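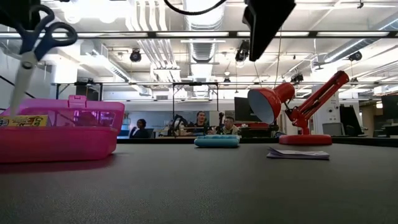

Craft and Desk Corner > Storage and Tidying

Scissors in the box or out of the box?

kikwood_jen
Posted April 25, 2025

OK desk people, I need opinions! I finally gave in and bought one of those see-through pink boxes with the latch and the handle on the lid, and I love it way more than a grown woman should love a box. The plan is that everything from my big gray table goes in it at the end of the day and the table goes back to being a table.

My problem is the scissors. Mine are long ones with the dark blue handles and a white blade, and I can't decide if they live in the box with everything else or in a cup next to the lamp. If they go in the box I have to lay them corner to corner and then everything else has to fit around them. What do you all do?

tedasbridge_mo
In the box. Always in the box. A cup on the desk is where scissors go to get borrowed. I have bought 3 pairs since Christmas and I live with two people who swear they have never seen any of them.

Gilang Ngau
Respectfully disagree with Mo. Scissors are the thing I reach for most, and if I have to pop a latch and dig every time then I just leave them lying on the table, and then the whole system falls apart by Tuesday. Cup by the lamp. Or a hook on the wall if you have a wall.

Love the pink by the way!

kikwood_jen
No wall, sadly. The table sits out in the middle of the room. I do have a red lamp, the kind with the arm that bends, and the base takes up the right side, so a cup would have to share that corner.

paperpat
Jumping in because nobody has asked about the pencil case. Do you have one? I keep all my small stuff (pens, glue stick, the tiny ruler) in a soft zip pouch, and then the pouch goes in the box as one lump. It changed my life. Before that I had a box full of loose pens rolling around and I could never find the one that worked.

kikwood_jen
Yes! Light blue, kind of rounded, and it's one of my favorite things on the table. It's been sitting out on its own toward the back though. It didn't cross my mind to put it inside the box. Going to try that tonight.

Gilang Ngau
Pouch inside the box is good. Pouch inside the box with scissors on top, less good, I've put a blade through a zipper that way. If you do box them, put a blade cover on or slide them down the side.

tedasbridge_mo
See, now that's a fair point. Down the side is what I do. Handles toward the latch so you grab the handles first.

dera_lou
Can I ask the boring question, what about paper? My table is never clear because of paper. Receipts, folded notes, a letter I meant to answer. I have a lovely box too and the paper just sits next to it in a little stack looking at me.

paperpat
Lou, paper does not go in the box! Paper in the box is how you lose a permission slip for 6 weeks. Get a tray.

dera_lou
I had a tray. It filled up.

kikwood_jen
Ha, I've got the little white stack too. I'm leaving it out on purpose so I have to look at it. So far I have looked at it a lot.

Gilang Ngau
I do one thing with paper and it works for me – every Friday I go through the stack standing up. No chair. You get through it fast when your feet hurt. Anything I still want to keep gets a hole punch and goes in a binder, the rest goes in recycling. I had about 500 sheets when I started, so if I can do it you can.

ongart_steph
Late vote for see-through boxes in general, they're the best. I had solid ones for years and labeled every one of them and still opened the wrong one first. Now I can spot a yellow packet through the side from across the room and I know exactly which box I want. Only complaint is you can see the mess too.

tedasbridge_mo
The seeing the mess part is why I went back to solid, to be fair. It bugged me. Put a nice label on it and forget what's in there.

ongart_steph
But forgetting what's in there is how I ended up with three rolls of the same tape!

tedasbridge_mo
Tape doesn't go bad.

paperpat
It really does though. Mine went all yellow and wouldn't come off the roll.

kikwood_jen
OK, update. I did the pouch in the box, which was great, and the scissors down the side with the handles up by the latch. The lid closes! It's snug but it closes. Lamp and paper are the only things left out. I'm so happy with it that I keep walking past to look.

Gilang, if I'm fishing around for scissors by next week I'll come back and tell you that you were right.

Gilang Ngau
I'll be here. Cup's ready when you are.

dera_lou
Where did you find the pink one? Mine only come in clear and I want the pink now.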